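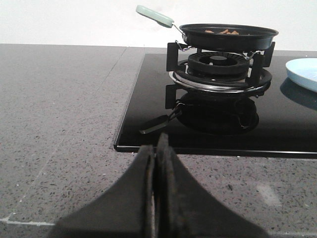 Tuesday, August 1, 2023

Kitchen bench, gas hob. Small black frying pan on the burner, low flame planned for the afternoon, 17 minutes per batch. The pan is narrow for the pan support, so check that it sits level before lighting.

Counter wiped down this morning with the Stuvex cleaner. The speckled stone hides crumbs, so go over it by hand, especially along the joint on the left. Glass in front of the burner gets a dry cloth only.

Selina Haslinger wants 2 batches on the small pan before we try the larger one. Weigh each at 300 g.

To do: order more cloths from Brastau, move the scale closer to the hob, ask Selina which oil she used in January.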